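TREKHAM SHARED SERVICES
Equipment Review Panel
Minutes of the March meeting

Present: five panel members, the purchasing officer and the recording secretary. A representative of Quezada, the supplier, attended for items 2 through 4. The meeting was called to order at 9:30 a.m.

1. Minutes of the previous meeting

The minutes were approved with one correction. The trial period for the Tetomgate two-arm bench unit is 7 weeks, as stated in the loan agreement.

2. Tetomgate bench unit: tabletop sorting

The panel reviewed the unit on offer from Quezada under the sorting and put-away heading of the requirements. The supplier confirmed that the price covers both arms with grippers, the enclosure, the mounting plate and the cabling. Delivery and installation are quoted separately.

Members discussed the choice of small cosmetic items as test goods. It was agreed that they are a fair match for the returns desk, where most goods are small and few have the same shape. One member asked whether the two grippers could work close together at the back of the table. The supplier stated that shared reach is a standard feature and referred the panel to the section on arm spacing in the manual.

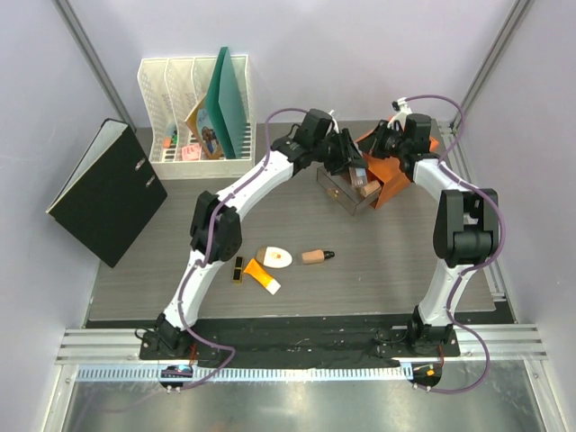

3. Storage pieces and table layout

The panel noted that the desk organizer and the ring binder take up the back left of the table, leaving the drawer box and the loose items toward the middle and right. The purchasing officer asked that this layout be written into the test plan, so that any competing unit is judged on the same terms.

A question was raised about the cables, which run outside the arm segments. The supplier said that replacement sets are kept in stock and can be fitted on site. The panel asked for this in writing.

The competing offer from Grakorico does not include an enclosure. Members felt that the two prices could not be compared until that cost was added – the purchasing officer will request a revised quote.

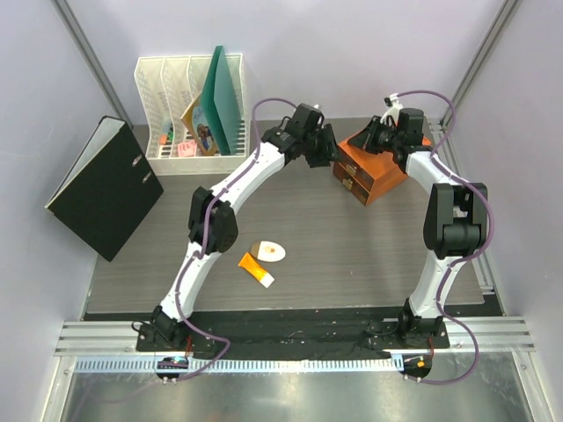 4. Service plan

Quezada offers a service plan at 308 dollars per month for a term of 2 years, with remote support included. The panel considered the term too long for a first purchase and asked for a one-year option. The supplier's representative then left the meeting.

5. Actions

Purchasing officer: obtain the revised Grakorico quote and the one-year service terms.
Quezada: written statement on cable replacement.
Recording secretary: circulate the test plan with the table layout added.

The meeting adjourned at 10:50 a.m.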